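Staff Forum > Workplace Conduct > Independent review at Cullum Broadcasting: published summary

Gumaro Gallegos
Moderator
January 24, 2021

Members will be aware that Cullum Broadcasting has released a summary of the review carried out by the law firm Kofler into complaints of harassment in its newsroom. The summary concludes that the conduct described was limited to one department and that senior management had no knowledge of it. The full report has not been released. Members are invited to comment. Posts which name complainants, or which would allow them to be identified, will be removed.

prisach_desk

I worked in the Prisach office until last year and I do not recognise the newsroom described in the summary. The finding that the matter was confined to one department depends on who was asked. Freelance staff were not approached. Several of us wrote to the reviewers and received only an acknowledgement.

K. Sonon

I must disagree in part with the previous contributor. The reviewers state that they spoke to 100 members of staff and that anyone employed at the time could request an interview. Freelance staff should have been included, and I would support a further stage of work to hear them. It does not follow that the findings already made are unsound.

prisach_desk

An invitation sent through the internal mail system does not reach a person whose account closed when the contract ended. I would ask the contributor above to consider how such a person was expected to request an interview.
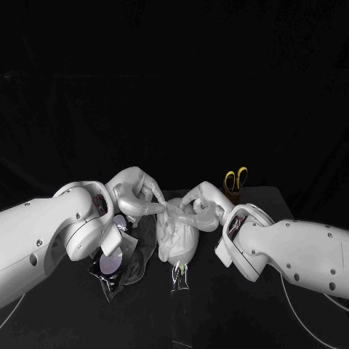 Will the full report be made available to staff?

The company has said that the full report will remain confidential in order to protect witnesses, and that staff may read a longer version of the summary by appointment with the personnel office.

Yolotzin Gallegos
Staff representative

I have read the longer version. It runs to almost 3000 words and adds a section on how complaints were recorded. The reviewers found that 2 separate registers were kept and that they did not agree with each other. In my view this is the most serious point in the document, and it does not appear in the public summary at all.

K. Sonon

I was not aware of the point about the registers and I accept that it ought to have been published. I remain of the view that confidentiality is proper where witnesses spoke on that understanding. A redacted report would be a fair middle course.

mediawatcher_north

Redaction is regularly used to remove whatever is awkward. The former presenter who first spoke publicly has asked for an outside body to handle new complaints, and the company's reply does not mention her request. It refers to training — which was also the answer given after the previous complaint.

Yolotzin Gallegos
Staff representative

The request for an outside body has been placed on the agenda for our next meeting with management. Members who wish to submit a written statement may do so through me, and may ask for their name to be withheld. Former and freelance staff are included.

prisach_desk

Thank you. I shall send mine.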